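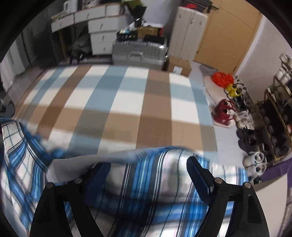

Writing for Television: Notes for Unit 3
The supporting character in a long-running drama

April

These notes go with the screening of the first 8 episodes of Zurkholm, the police series we are using as our main text this term. Please read them before the seminar and bring a copy. Page references are to the unit reader.

1. What we mean by a supporting character

A supporting character appears in most episodes but does not carry the main plot. In Zurkholm the clearest case is the records clerk. She has no cases of her own and rarely leaves the basement. Over the first series she is given 17 scenes, and most of them are short.

Compare her with the harbour master in Plotatitz, who is in every episode but speaks mainly to pass on information. Both are useful to the writers. Only the clerk has a story that could be told separately.

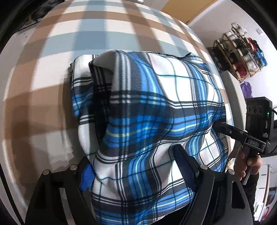 Course tutor, Television and Screen Writing

2. Jobs the character does

Exposition. The clerk finds the file, reads it out and the detectives leave. Notice how often the writers give her something else to do in the same scene, such as a phone call she wants to get back to.

Relief. After a long interview scene the programme usually cuts to the basement. The tone changes but the plot keeps moving. In episode 3 the cut comes too early, in my view, and the interview loses its ending. We will watch both versions of the script.

Pressure. Later in the series she knows something the lead does not. The audience knows it too. Look at how long the writers wait before she speaks.

3. Pairings

Viewers tend to remember pairs. The clerk and the older detective share a running argument over a missing key, and it is never settled. The argument tells us they like each other without either of them saying so. When you plan your own script, write down what your two characters disagree on before you write any dialogue.

Avoid giving a pair the same sense of humour. If both make jokes the scene will slow down, and an actor will probably ask you to cut one of them.

4. Moving a character to a spin-off

Ambrose took a minor character from a hospital drama and built a new series on him. The first series has 24 episodes, which is long for a new programme. Some points to consider:

- He was quick and rude in small amounts. As a lead he had to be slowed down.
- His home life had never been shown, so the writers could invent it. They also had to keep to the few things he had already said, including a brother mentioned once.
- The old cast appear twice in the opening episodes and then hardly at all.

Usolach tried the same thing with a whole team and kept the original setting. Read the pilot script in the reader (the scanned pages are faint, ask at the library desk for the better copy).

5. Task

Choose one supporting character from any drama you know well. Write a scene of no more than 3 pages in which they are alone for the first half. A second character from the same programme then comes in and wants something. Do not use a phone. Set the page out in standard script format, with scene headings in capitals.

Bring two printed copies. One will be read aloud and the other will be marked.

Recent handouts
Unit 1: Reading a shooting script
Unit 2: The opening ten minutes
Unit 2 extra: Scene headings and layout
Unit 4: Writing for an ensemble
Reading list and library copies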